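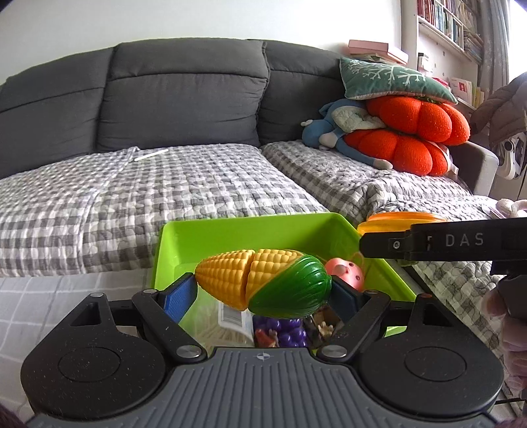 Maiskolben, grüne Kiste, Laken mit Gitterdruck.

Startseite Entdecken Mitteilungen Listen Lesezeichen Profil

1/ Spielzeugbestand Wohnzimmer, Revision. Gegenstand: Kaufladen- und Küchenzubehör aus Kunststoff, dazu Kleintiere und alles, was sich im letzten Halbjahr dazugesellt hat. Bücher und Plüsch bleiben außen vor, die haben eigene Plätze und machen selten Ärger.

2/ Ausgangslage: eine hellgrüne Kiste für alles. Volumen ausreichend, Zugriff schlecht. Wer die Trauben sucht, kippt aus. Wer auskippt, räumt nach Gefühl wieder ein, und die kleinen Teile landen unten. Seit wir aus Dindunau weggezogen sind, ist das System unverändert, der Bestand aber gewachsen.

3/ Arbeitsfläche ist ein Laken. Das feine Gitter im Druck ist als Raster brauchbar, wenn man Teile in Reihen legt. Auf gemusterten Decken verschwinden kleine braune Teile sofort. Auf dem blanken Boden rollen sie unter das Sofa, und dort liegen schon genug.

4/ Vier Gruppen, mehr habe ich nie durchgehalten:
A Lebensmittel, ganz oder teilbar
B Kochgeschirr
C Figuren
D Kleinteile, die einen Beutel brauchen
Was in keine Gruppe passt, wird am Ende entschieden. Nicht zwischendurch, sonst sitzt man um 9 noch da.

5/ Teilbare Lebensmittel sind der eigentliche Problemfall. Ein Mais ist zusammengesetzt ein Teil, geschnitten mehrere. Regel bei uns: Er kommt zusammengesetzt in die Kiste. Wer ihn beim Spielen zerlegt, legt die Stücke beim Aufräumen erst auf dem Laken in der richtigen Reihenfolge aneinander. Gelbe Spitze auf der einen Seite, grüne Hülle auf der anderen.

6/ Kochgeschirr stapeln, soweit die Henkel es zulassen. Der gelbe Topf mit zwei Henkeln ist breiter, als man denkt, und sperrt in der Kiste jede Ecke. Besser mit der Öffnung nach oben einstellen und als Behälter für Gruppe D nutzen. Vorher auswischen, in solchen Töpfen sammeln sich Krümel.

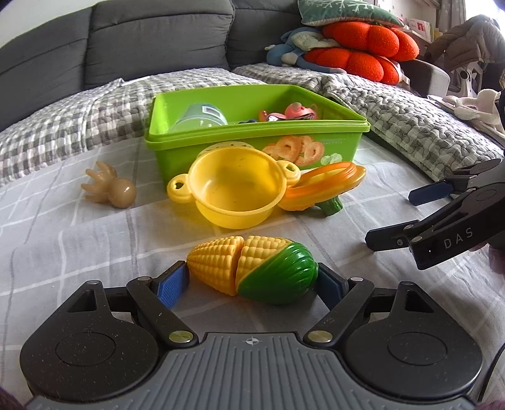 7/ Reinigung. Glatte Teile: lauwarmes Wasser, Tropfen Spülmittel, weiche Bürste. Die Kerne am Mais brauchen die Bürste, ein Lappen geht über die Vertiefungen nur drüber. 30 Grad reichen. In die Spülmaschine kommt bei uns nichts davon, nachdem sich ein Teller aus einem früheren Set verzogen hatte.

8/ Figuren aus weichem Material gesondert behandeln. Nicht einweichen, wenn irgendwo ein Loch ist. Feucht abwischen, auf ein Handtuch stellen, über Nacht stehen lassen. Das rosa Schwein kommt danach zu den Tieren, auch wenn es nach Meinung der Benutzer in die Küche gehört. Der Punkt ist strittig und wird jedes Mal neu verhandelt.

9/ Gruppe D, Kleinteile. Klarer Beutel, weißes Etikett. Ich drucke die Etiketten mit dem Zorkeo, Schrift groß, ein Wort pro Zeile. Ausführliche Inhaltslisten habe ich aufgegeben, die stimmten nach einer Woche nicht mehr. »Klein, Küche« genügt als Angabe.

10/ Versuch mit Trennstegen: Einsatz aus der Kallon-Serie, sieben Fächer. Nach 2 Tagen wieder ausgebaut. Die Fächer waren für Trauben zu schmal und für Scheiben zu tief. Kinder sortieren nach Farbe oder nach gar nichts, und ein Einsatz, den man zum Einräumen festhalten muss, bleibt beim ersten Mal draußen liegen. Der Einsatz hält jetzt Schrauben.

11/ Packreihenfolge, die sich gehalten hat:
– Beutel mit Kleinteilen an eine Seitenwand
– sperrige Lebensmittel auf den Boden
– Ringe und Scheiben hochkant an die Rückwand
– Figuren zuletzt, nach vorn

12/ Hochkant ist der einzige echte Gewinn aus der ganzen Aktion. Ein flach liegender Ring deckt ab, was darunter ist, und beim nächsten Griff kommt alles mit. Aufrecht nimmt er eine Handbreit weg und man sieht, was daneben liegt.

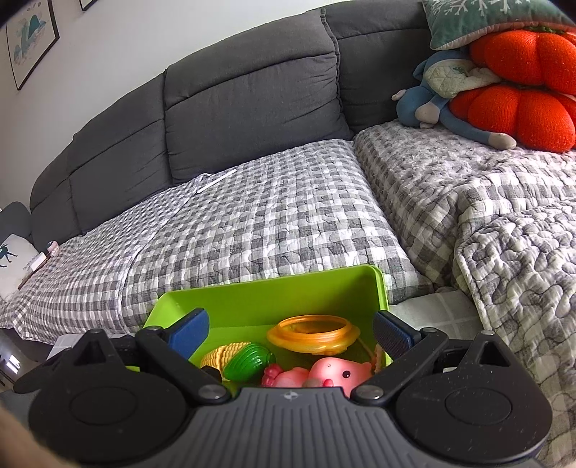
Gleiches gilt für Scheiben, Deckel und alles mit breitem Rand. Die Figuren vorn haben einen anderen Grund: Sie werden zuerst verlangt. Liegen sie unten, ist die Kiste leer, bevor das Spiel angefangen hat.

13/ Füllhöhe. Bis knapp unter den Rand, nicht darüber. Ein Deckel existiert bei uns nicht, also ist der Rand das Maß. Wenn Teile über den Rand stehen, ist entweder falsch gepackt oder zu viel im Bestand. Meistens das Zweite.

14/ Doppelte Teile aussortieren. Kriterium: gleiche Form und gleiche Verwendung, Farbe zählt nicht. Das schlechter erhaltene Stück geht in den Karton für den Keller. Der Karton trägt den Monat, diesmal März. Wird bis zum nächsten Durchgang nicht danach gefragt, geht er weiter an die Tauschkiste im Hausflur.

15/ Sofa nicht vergessen. Überwürfe anheben, Ritzen zwischen Sitz und Lehne mit der flachen Hand abfahren. Dünne Teile, Stäbchen und Ähnliches fallen auf karierter Decke kaum auf. Die Kissen in Kürbisform gehören in die Sofaecke und bleiben dort ganzjährig. Saisonale Einlagerung habe ich beantragt, abgelehnt.

16/ Rückfrage kam, welche Kiste ich empfehle. Keine bestimmte. Drei Eigenschaften: einteilig, glatte Innenwand, Rand ohne Grat. Die stapelbaren von Blackburn hatten wir vorher, die Rastnasen an der Unterseite haben den Tisch verkratzt. Griffmulden sind nett, werden aber beim Tragen durch kleine Personen ignoriert.

17/ Zweite Rückfrage: warum nicht zwei Kisten, eine für Küche, eine für Rest. Probiert. Nach dem ersten Regentag war die Trennung aufgehoben, und beide Kisten standen halb voll im Weg. Eine Kiste, ein Stellplatz, ein Gang durchs Zimmer.

18/ Offen bleiben: ein kleines braunes Teil ohne erkennbare Zugehörigkeit (Keks? Pilz?) und die Frage, ob die orange Fruchtscheibe ein Gegenstück hat. Beides vorerst Gruppe D. Die Bastelschublade kommt nächsten Freitag dran, mit demselben Laken.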